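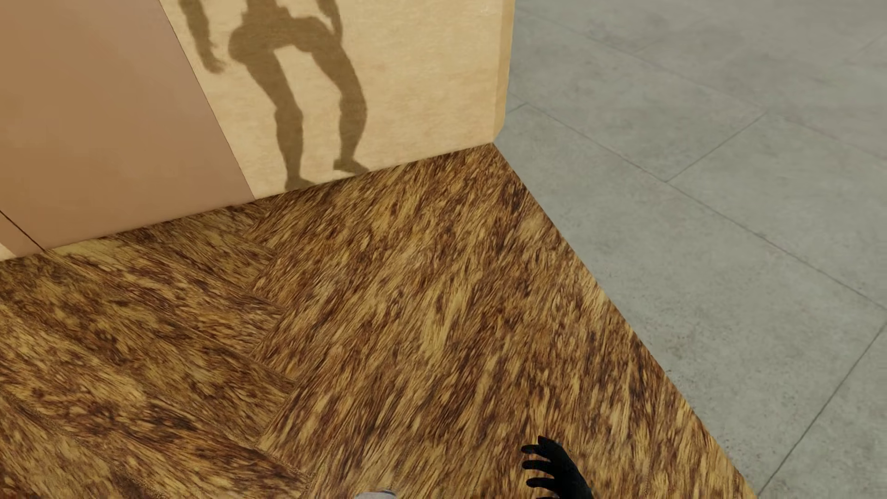
Wood-patterned floor meeting gray tile, in a computer-rendered interior.

I went to the Mallstead broadband open house expecting a few posters and weak coffee, and I stayed until they locked up! The town wants to let residents vote on a public network, and Ilse Geerts from the Sunura policy office took 35 of us through the draft bill clause by clause (all 29 of them). She was great on the privacy section, and even better when a man in the back row asked who pays if a state law blocks the whole thing. Her answer: the courts may have to decide, and the town is setting money aside for it.

Then we got to see the switch room, which serves 153 homes in the pilot. So much blinking! The next tour is in August, doors at 8 a.m.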